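Guest Room Reset Unit: Area Safety Checklist with Comments
Plutgate residence building, floor 2
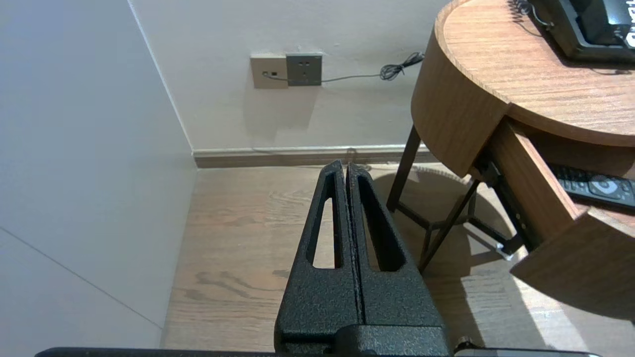 Inspected by Han-gyeol Ha | Reviewed by Ha-rang Yoo | March 4, 2024

Scope: drawer check and remote return by the mobile arm, and the changed duties of room attendants. Form 11, revision following the September trial at Drurnside.

1. Gripper fingers free of cracks and debris: OK
Comment: Fingers close together at the tips. Coating to be rechecked at next service.

2. Cords clear of the arm's working area: ACTION
Comment: Coiled cord hangs on the wall near the side table. A light cord also runs along the floor by the baseboard. Secure both before unattended operation.

3. Drawer open within reach, contents identifiable: OK
Comment: Remote control in drawer. Attendants are to stay clear of the drawer front while the arm is enabled.

4. Telephone and handset cord outside drawer travel: REVIEW
Comment: Phone stays on the tabletop. Yoo asks for a fixed position to be added to the room standard.

5. Floor free of loose items: ACTION
Comment: Small white object under the table. Remove.

6. Speed limit set for shared rooms: OK
Comment: Limit is 40 percent when an attendant is logged in to the room.

7. Staff briefed on stop button and restart: PARTIAL
Comment: Day shift complete. Evening shift has had the stop procedure only. Restart remains with the shift lead.

8. Workload after changeover reviewed: OPEN
Comment: Attendants bend less at low drawers but now clear cords and log faults, 126 entries to date. The Won scheduling sheet allows no time for either task. Attendants request that fault logging be counted as room time.

Items 2 and 5 to be closed before the next run. Item 8 referred to the Gostovska site office.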